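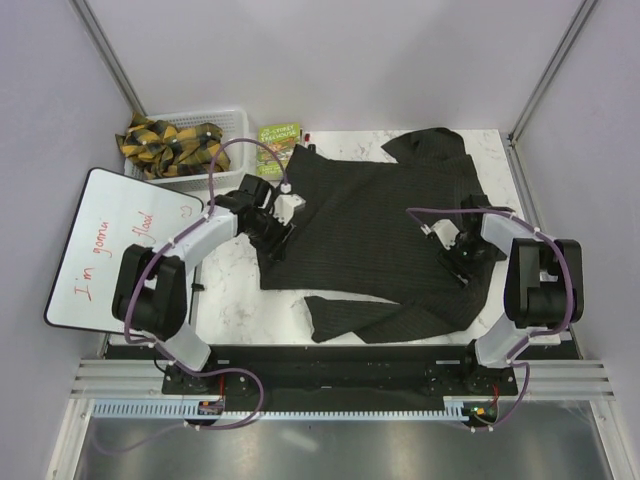
Monday. The evaluation of the Kasia folding cell continued today, with Henrique Salgado in attendance on behalf of Weditz. Ms Kong and I represented the purchasing side. The item set for the morning was the ribbed knit, which Bachmann had listed in its quotation under "stretch fabrics, supplementary". I recorded my objection to the word supplementary, as knitwear makes up a large share of our returns work.

We reviewed clause 16 of the service agreement before the session. It provides for 2 maintenance visits in the first year, with travel charged separately. Mr Salgado undertook to ask whether travel could be included for regional centres. Cuiping Bai has requested the same in writing.
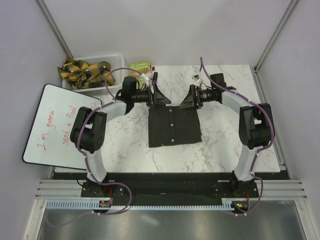
The standard we apply is that of our own folding bench: a straight left side, the buttons centred and facing up, and the hem level. Ms Kong will mark the knitwear against it this week and forward her sheet to Yufang Zou. I have asked that dark colours be marked separately from light.

The quoted price of $1362 per month remains under consideration. No commitment was given. Spare gripper fingers are still to be priced, and Mr Salgado is to telephone after lunch tomorrow.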